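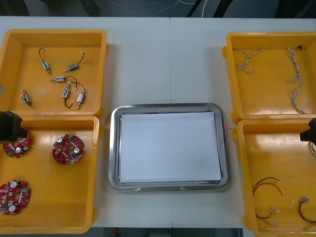
Keeping a kitting cell in step

The kitting cell at Stirach has two arms, one table and a short list of parts. Orange bins stand on both sides of a stainless steel tray, and the arms fill the tray with whatever the next build needs: solenoids, round red circuit boards, cable assemblies. Zoi Lambrakis looks after the cell. Most of her work on it is done before either arm moves.

She starts with the table. The top is made of two white panels, and the seam between them passes beneath the tray. If one panel settles lower than the other, the tray rocks, and a part set down near the rim will shift when the gripper lets go. Lambrakis lays a straight edge across the seam and adjusts the feet until it sits flush. The check is repeated whenever the table has been moved.

The tray comes next. It is lined with plain white paper, cut slightly smaller than the floor of the tray. Bare steel threw reflections that the vision software, supplied by Geagea, read as edges. Paper cured most of that. A sheet is changed when it creases or picks up marks, and it must lie flat into the corners.

Bins are set by gauge. Each pair is pushed together, squared to the table edge, then measured from the tray rim with a bar 76 mm long. Lambrakis made the bar herself after the first month, when positions were being judged by eye and the left arm kept brushing a bin wall.

Parts with leads cause the most stops. The solenoids are easy to grip by the body, but their thin black wires hook over one another, and a pick meant for one can lift two. The twisted white and blue-grey bundles are worse. Loading is therefore kept light, with the pieces spread over the bin floor.

"A full bin saves you a walk and costs you a restart," Lambrakis says.

The grippers are wiped down every 200 cycles and the finger pads checked for wear. Pads are replaced at around 300 hours. Everett Quintanilla, who services the arms for Trastura, also asks for the wiring at each wrist to be looked at during the wipe. He has traced two intermittent faults to a lead that had worked free of its clip and was pulling at full reach.

After any change of pads he runs the touch-off routine on both arms, left first, then a dry run at quarter speed with the bins in place. Results go into the cell log under the program number, currently 318. The boards are picked last in the dry run. Their capacitors stand proud of the surface, and the approach height has to clear them.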